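Two Arms and a Red Card Wallet: My Afternoon at the Oluren Open House

I'd been meaning to get over to Oluren ever since they started offering their two-arm bench kit to small shops, and in September I finally made the drive (377 miles, with one very good sandwich on the way). The open house ran until five and I stayed till they were stacking chairs.

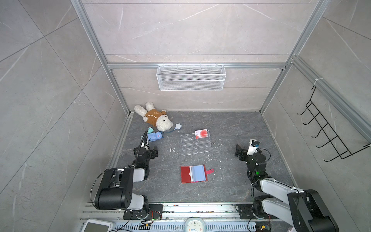
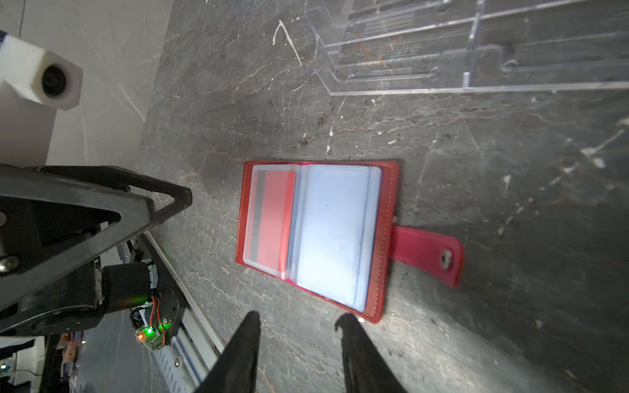
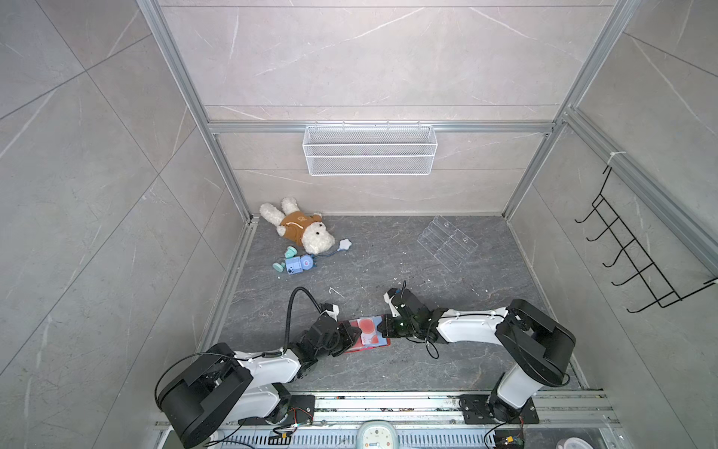
The Oluren bench kit, with the red card wallet open on the floor in the first two pictures

Gwilym Llewellyn
Contributing writer, Workex

My favorite stop was the card-handling station. Small, flat, floppy stuff is what we sort all day at our place, so I parked myself there and asked way too many questions! Lino Mancuso from their support team was very patient with me. The kit comes as a pair of arms on one aluminum rail, plus the cameras, and you can rent it for 70 days before you decide. I like that a lot – I've bought things off a demo before and regretted it by Christmas.

A wallet is a nasty test, if you ask me. The clear sleeves catch the light, and the whole thing wants to fold up on you. I'd have picked a nice stiff box if I were selling something.

Gripes? The wiring is more out in the open than I'd want near my coffee, and spare gripper fingers are sold only in packs of 100, way too many for us. Lino wrote that one down. I also asked about training, and it's two days on site, travel extra.

I'm getting a quote for the spring. Samuele Grasso at Galli is after one too, so we may split the shipping.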